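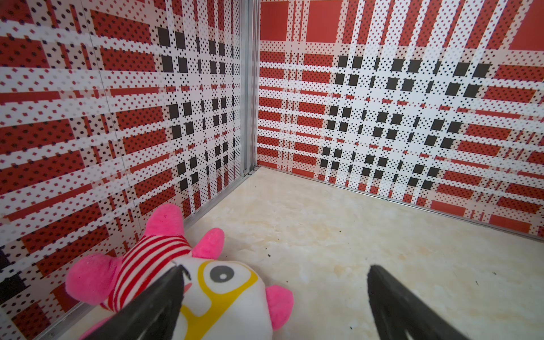 Wednesday, August 14, 2019

I finished the first full set of demonstrations for the toy pickup task last night. The count is 311, which is more than I planned and fewer than Wayne wanted. I'm writing down how it went while I still remember, mostly for my own use when I start the next set.

The task is simple to say. A stuffed toy is somewhere on the floor of the pen. The arm goes down, closes on it, lifts it and drops it in the bin outside the wall. I drive the arm by remote control from a chair on the other side of the room, looking at the wrist view on a monitor. Every run gets saved with the joint positions and the video, and later the policy trains on all of it.

I started in April by moving the arm by hand. You put it in free mode, hold it by the forearm and walk it through the motion. It felt natural and I got 70 runs done over one weekend. Then I watched the video back and my sleeve was in nearly every one of them. I also found that by hand I was using what I could see from above, standing there, and the wrist camera often had no view of the toy at all when I made my move. A policy can't learn from something it doesn't get to see. I threw those runs out and switched to the controller.

Remote is slower. For the first week I was terrible at it. The depth is the hard part, because the wrist view gives you very little to judge height by. I ended up using the base trim along the walls as a reference. When the toy is out in the middle of the floor you don't have that, and I still come in too high about one time in five.

Corners are the worst. A toy in the middle can be approached from any direction, so if the first try is bad you rotate and go again. With the toy down against a wall near the corner post, one finger has to get in on the wall side, and there isn't much space for it. My first habit was to come straight down and hope. What works better for me:

- Stop above the toy with the fingers wide open.
- Turn the wrist until the fingers are lined up along the wall, one on each end of the toy.
- Go down slowly, close halfway, and check before closing the rest of the way.

The check matters more than I expected. If I only have an ear or a horn, the lift usually works but the toy swings and falls off before the bin. I used to save those runs as successes if it happened to stay on. I don't anymore. Wayne Lachance, who has done a lot more of this than I have, went through a batch with me and marked 37 of them as ones he would cut. I argued for a few and cut them all in the end.

He and I still disagree about corrections. He wants every demonstration clean, start to finish. I think it's useful to have runs where I miss, back up and try again, so that the robot has seen what recovering looks like. For now I'm keeping them in a separate folder called Skarnevmont (all my folders are named from a list of made-up towns, Ivelden is the clean one). I'll train with and without and see.

A few people have asked about the plaid walls. I wanted a busy background on purpose. The last pen had plain white sides, and the policy that came out of it did fine until I put a box behind the toy, at which point it went for the box. The red in the print is close to the red stripes on the toy, so the robot can't get by on looking for red. I may regret that. Training takes longer to settle, and I have only tried it with the small network so far.

The pale floor has been fine. I sweep it now and then but not before every session, and I don't want the robot to depend on a spotless floor anyway.

Driving tires me out faster than I thought it would. After an hour my approaches get sloppy and I start cutting the pause above the toy. You can see it in the logs - the runs late in a session are shorter, and more of them are misses. I now stop at 45 minutes and do something else, even when it's going well.

Next is getting the total up to 1,520 across four toys, with a third of the starts near a wall. I'm also going to remap the wrist rotation to the left stick, because I keep nudging the height when I turn. If that works out I'll post the controller settings.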